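Jullthorpe Lidded Storage Box, orange-brown finish

Product code: 1328
Range: Jullthorpe small storage
Supplied by: Bakos, Horkville

General

The Jullthorpe is a small wooden box with a hinged lid and a single catch at the front. It is intended for use on a bench or table top, where it holds hand tools, clips, cord, marking tape and other small items that would otherwise be left lying about. It is supplied assembled. No tools are needed to put it into use.

The box is finished in an orange-brown stain under a clear satin coat. The colour varies from one box to the next, and boxes ordered at different times should not be expected to match. Customers who need a matching set should order the whole set together and write "match" in the notes field of the order form.

The front catch is a small round metal fitting. It keeps the lid shut when the box is carried level. It is not a lock and has no key. A locking version is made under the Jasthorpe name and has its own page.

Use on a work table

The lid is flat and may be used as a shelf for light items. Place the box towards the back or side of the table with the catch facing the user and leave clear space behind it for the lid to swing back. The lid opens past upright and rests on its stop. It should not be forced beyond this point.

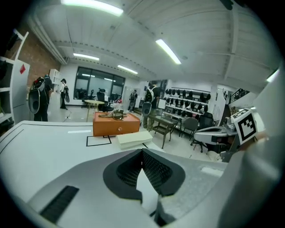 Where several people share a table, it helps to give the box a fixed place and mark it out with black tape. Use a low-tack tape on painted or laminated surfaces and replace it when the corners begin to lift. The outline should be larger than the base of the box, with enough room for a hand on each side. Items that belong with the box, such as pads, blocks or spare sheets, can share the same outline.

Metal tools may be left on the lid for short periods. Put a cloth or a piece of card under anything with a sharp edge or a knurled handle. Scratches in the top coat do not affect the strength of the box but will take up dirt and are hard to clean afterwards.

Load

Maximum load inside the box: 4 kg, spread evenly.
Maximum load on the closed lid: 2 kg.
Do not stand or sit on the box. Do not use it as a step.

The lid figure applies to a load at rest. Dropping a tool on the lid, even a light one, may dent the surface or loosen the hinge screws. Check the screws from time to time and tighten by hand with a small flat screwdriver. Power drivers strip the holes.

Construction

Body: solid wood, glued corner joints.
Lid: solid wood, one panel, hinged at the rear.
Catch: round, metal, front centre.
Base: plain, with 4 felt pads.
Inside: sanded, no coating.

The inside is left uncoated so that glue-backed dividers will hold. Dividers are not included. The pads on the base are self-adhesive and will come away if the box is dragged, so lift it when moving it. Replacement pads are sold in packs of 40.

Choosing between the Jullthorpe and the Jasthorpe

Both boxes use the same body. The Jasthorpe has a key lock in place of the round catch and a lid stay on the left-hand side, which takes up some of the space inside. For general workshop use the Jullthorpe is the better choice, as the contents can be reached from both ends. For stores and unattended rooms the Jasthorpe should be used.

Neither box is suitable for outdoor use or for rooms where the floor is hosed down. The wood will move with changes in damp – usually by a small amount – and the lid may feel tight in winter in a heated room and then ease again by August. This is normal. Do not plane the lid edge.
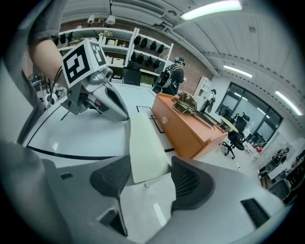 A tight lid should first be checked for dirt along the rear edge. Sawdust and tape scraps collect there and hold the lid up at the front, so that the catch does not meet properly. Brush the joint out with a dry brush. If the catch still does not meet, loosen its screws by half a turn, press the lid down, and tighten again with the lid held in place.

Cleaning

Wipe with a cloth wrung out in warm water, then dry at once. A drop of washing-up liquid may be used on greasy marks. Do not use white spirit, bleach or scouring pads. Tape residue on the outside can be rolled off with a clean finger or a soft rubber. Wax may be applied to the outside once the surface is clean, but the inside should be left bare if dividers are to be fitted later.

Bags, cloths and other soft items can be kept on the lid without harm, provided they are dry. A damp cloth left overnight will leave a pale mark in the coating. Light marks often fade after several days in a dry room. Deeper ones need a fresh coat.

Spares

Round catch with screws: 1328-C
Hinge pair with screws: 1328-H
Felt pads, pack of 40: 1328-F
Divider set, self-adhesive: 1328-D

Lids are not sold separately, as each lid is fitted to its own body. A box with a split lid should be returned complete.

Ordering and returns

Orders received before 2 pm leave Horkville the same working day. Boxes are packed singly in card sleeves. Orders of 4 or more are sent on one pallet unless separate cartons are asked for.

Check the corners and the catch on arrival and report damage before the box is used. Keep the sleeve until the box has been checked.

Trade orders and matched sets: Pauline Stockdale
Spares and repairs: Ilse Harms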